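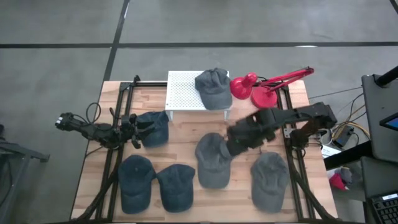

Why does a shop need a plan for where its goods go? Goods that are sorted and placed with care are easier to find, easier to count, and easier to sell.

# Chapter 4: Sorting and Displaying Soft Goods

Caps, scarves, and gloves are called soft goods. They have no fixed shape, so the way they are put down changes how they look. A cap with a folded crown takes up a different space from one with a full, rounded crown, even when both are the same size.

Most stores start by sorting by color. Navy-blue caps go together, gray caps go together, and one cap may be raised on a stand so that it is seen first. The raised cap is called the **lead item**.

In this chapter you will follow Ellis, a hat shop in the town of Wonberg. The shop stocks 685 caps from two makers, Gendov and Zekau, and has room to show 153 of them — the rest stay in the back.

**Key terms:** soft goods, lead item, crown, brim, back stock

**Before you read:** Think of a store you know. Write down which items are raised above the others and which way they face.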